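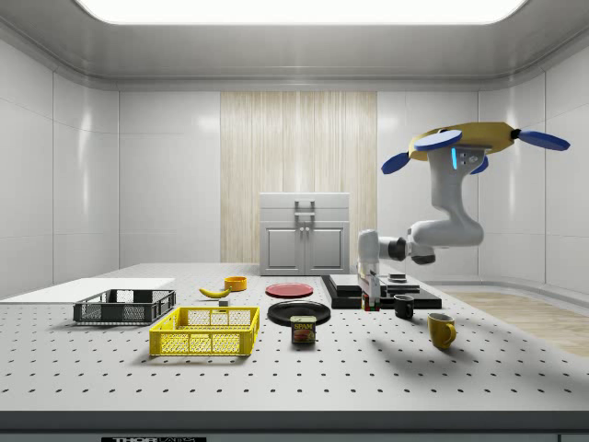 T. Robles, technical writer, Liltum

4.2 Loading the tabletop workcell in simulation

Complete section 4.1 before you start. The arm hangs from its mount and works downward onto the table.

1. Open the Teltodov scene list and select the tabletop workcell.
2. Place both crates on the left half of the table, yellow in front of dark gray.
3. Place the plates near the center. Keep the black plate closer to the front than the red one.
4. Set the layered black platform to the right of the plates.
5. Set the approach speed to 30 percent.
6. Jog the arm until the gripper points straight down over the platform.
7. Save the pose as HOME_2.

NOTE: Moving the platform after step 7 clears the saved pose. Repeat steps 6 and 7.

CAUTION: Do not raise the approach speed above 70 percent with mugs on the table. The planner does not check handles for collision.

8. Run the pick test for 60 cycles and export the log.

If the log shows a grip fault, reload the scene and lower the grip force one step.

2 comments

skork_lab: Step 7 fails if the scene is read-only. Copy it first.

benchrat: Same fault after the July update. Reloading fixed it.

Shares: 2

Liltum Support, Skorkomstead | Contact | Back to top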